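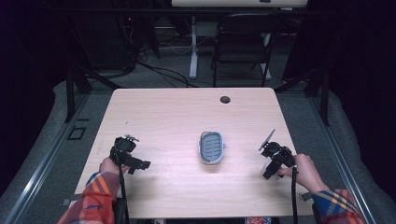 Bondus hand grippers, reviewed by a college robotics club

Print this page | E-mail this article

Our club at Stornance bought a pair of Bondus hand-held grippers in March, after the Harico kit went back in its box for the second time. They cost 779 for the pair, or most of a year's cake sales.

The good part first. New members get the hang of them in 20 minutes, and the jaws open wide enough for most of what turns up in a kitchen drawer. Our project for the Delorme student cup is tidying a bathroom shelf, a job none of us does at home, and we needed 100 clean demonstrations. We had them in 7 evenings.

The cables are a nuisance. They find your chair, your elbow and each other. The manual covers this in one line - "route cables sensibly" - and then moves on to the warranty. The grips suit large hands, and after an hour so do you.

Would we buy them again? Yes, with a longer table and a bag of cable ties. Four stars out of five.

Print | E-mail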